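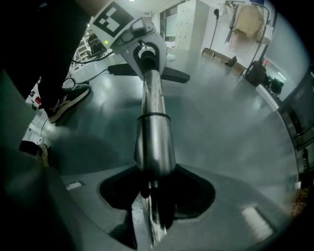 Sit, stand, or neither: notes for the Greltside talk

Version 5/23/20. Speak slowly. Water on the left.

Opening

Say hello, thank them for having me. Ask who in the room has bought a new office chair since they began working at the kitchen table. Wait for hands. Then ask who still has backache. Wait again, and don't comment on the hands.

My position, so they know where they stand: I think most of what we are told about sitting properly is sold to us before it is tested. I don't sell furniture and I don't treat backs. I read the leaflets and the small print, and I get cross.

The chair with the promise

Tell the Grultby story. The brochure said the chair "restores the natural curve of the spine". I wrote and asked what it was restored from, and to what, and how they had measured it. Two letters back. The first thanked me for my interest. The second enclosed the same brochure.

Price: 900 pounds, before the headrest. Pause here.

Be fair to them. It is a comfortable chair, I sat in it for an afternoon and would happily do so again. My quarrel is with the word "restores". If they had printed "nice to sit in" I would have nothing to say tonight.

The right angle

Everyone knows the drawing: knees square, hips square, elbows square, a person like a folded ruler. Ask them to sit like that now. Carry on talking. By the time I reach the next heading most will have slumped, and I shall point it out.

Where did the drawing come from? I have looked and I can't give them a clean answer. It gets copied from leaflet to leaflet. Be careful here, I am not saying it does harm. I am saying I have never been shown why that angle should be better than one a bit wider, and the people who hand it out generally haven't asked.

Standing desks

This is where I lose some of the room. Standing all day is hard work, ask anyone in a shop. The Skumden leaflet says standing "burns more". More than what, and how much more? Leave that with them. In April I swapped to a raised desk for some 5 weeks. My back felt the same and my feet felt worse. One person, no comparison, worth very little as evidence. Say so before somebody at the back does.

If asked about the Godoy stool (the wobbly one): tried it, fell off it once, have no view on its claims about "core engagement" until somebody tells me what would count against them.

What I do myself

Keep this short, they will want a list and I don't have much of one.

I get up when I'm uncomfortable. I put the kettle at the far end of the house. I raised the screen on 2 old phone directories, which cost nothing, and I like it there. I can't prove any of it helps.

Pain that goes on, or goes down the leg, or comes with numbness: see a doctor. Say this clearly and look up from the page.

Questions to hand back

What was it compared with? Who paid? How long did they follow people for? Would the seller take it back if it made no difference?

Likely objection: "But mine worked." Glad to hear it. Backs often get better by themselves, and people tend to buy the chair in the worst week. Don't argue past that point, it only annoys them.

If time is short, drop the stool and go straight to questions. Leave the brochure on the front table for anyone who wants to read it.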